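Dultira Workshop Notes: Tips for Building a Small Robot Arm Setup at Home (or in a Shared Shop)

214 shares | 37 comments

We use a small number of cookies to remember your reading settings. By continuing you agree to this. OK

If you have been following along since September, you know that my corner of the shared shop has slowly been taken over by the arm project, and that the other folks who rent benches at Plotgate have been very patient with me. The plan is a modest one. I want an arm that can reach down to a box of sliders and set them the same way every time, so that I can run the lights for our little puppet theater from the other side of the room with both hands full. I've had so many nice letters asking how I got this far that I thought I'd put all my tips on one page, in no special order, with the kettle on.

Start with the floor, before you spend a cent on anything that moves. Old boards are lovely to look at and terrible to measure from. Mine dip and rise, and every time I set something down on them it found a new way to lean. A big plain mat in a light color fixed most of that for me. Small screws show up on it, pencil marks show up on it, and when you sweep at the end of the evening you can see what you missed. Get one bigger than you think you need (I bought too small the first time and had to give it to the dog).

Put tape at the corners of anything the arm has to find again. I use painter's tape, pressed down hard with a spoon, and I write the date on it. If the control box gets nudged, and it will get nudged, you can slide it back to the tape and carry on with your evening. For the same reason I stick two little rubber feet under anything light. A slider box weighs next to nothing, and a gripper that comes down a hair too low will push it across the mat like a plate on a wet counter.

Now, about simulation. I resisted this for a long time, being a person who likes to hold things, but a friend at the next bench talked me into building the whole room on the computer first, and I am so glad! You can drop a pretend arm onto a pretend panel all night long and never crack a knob. I spent almost 200 evenings' worth of worry in one week that way and it cost me only electricity. My advice is to model the dull things too: the floor, the mat, the cart, the wall. It helps to know what the arm might swing into, and it makes the picture on the screen feel like a place you know your way around.

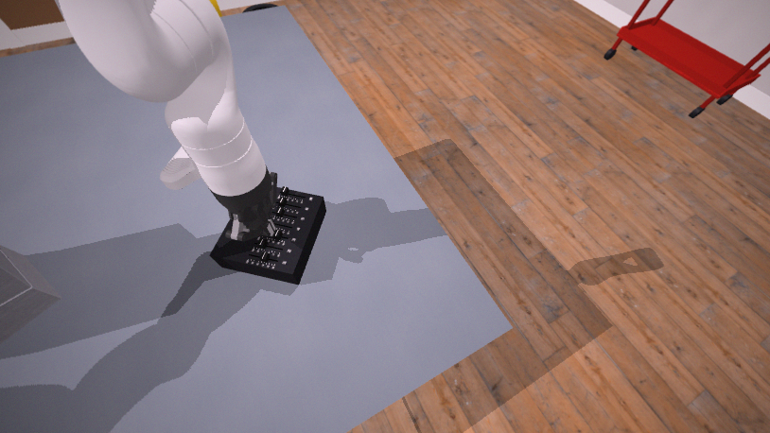

Gripper down over the slider panel, in the simulated shop.

Take your time with the light in your model as well. One lamp overhead and a bit to the side gives you a good dark shadow, and I have come to lean on that shadow more than on any of the numbers. As the fingers come down, their shadow and the fingers themselves draw together, and you can judge the gap by eye. It works just as well at the real bench with a clamp lamp, and you don't have to write a line of code for it.

Set your box at an angle if a straight placement gives you trouble. I had mine squared up neatly with the edge of the mat for weeks, very proud of it, and the wrist had to twist itself into a knot to line up with the slots. Turning the box a little cured it in an afternoon. Try several angles in the simulation, write down the one that moves the wrist least, and copy that onto your tape marks.

Go for one slider at a time. I know it is tempting to run the whole row the first night. Pick one, teach the arm to touch it, then to push it halfway, then to bring it back, and only after that move along to its neighbor. I keep a notebook page for each slider with the starting height, the height where it touches, and a column for grumbling.

Black on black is hard on the eyes. If your gripper and your panel are both dark, put a dot of white correction fluid on each fingertip and let it dry with the lid of a jar over it to keep the dust off. A dab of nail polish does nicely too, and it comes off with a cotton swab when you change your mind.

For tools, a cart on casters is worth every penny. Mine came from a neighbor's garage sale. Lock the wheels or chock them with a folded rag, and park it outside the arm's full reach, measured with a piece of string tied at the base and walked in a circle. I use the same string trick to decide where I am allowed to stand with my coffee.

Keep the stop button where your left hand rests, and test it before every session, even the short ones. Cables go up and over, held with the soft hook-and-loop kind of tie. Zip ties pinch, and you'll want to undo everything at least once.

As for cleaning, a dry paintbrush is just right for slider slots. Kitchen spray leaves them sticky, as I learned on a perfectly good box. Wipe the arm with a barely damp cloth, power off, and leave the joints alone unless the maker's booklet says otherwise.

Next month I'll write up the knobs, which I printed in soft plastic and have redone 3 times already. If you have a favorite filament for that sort of thing, do leave it in the comments, I read every one over breakfast.

Get the Dultira newsletter: new workshop tips once a month. Enter your email to sign up.

Contact | Copyright Dultira Workshop Notes | Back to top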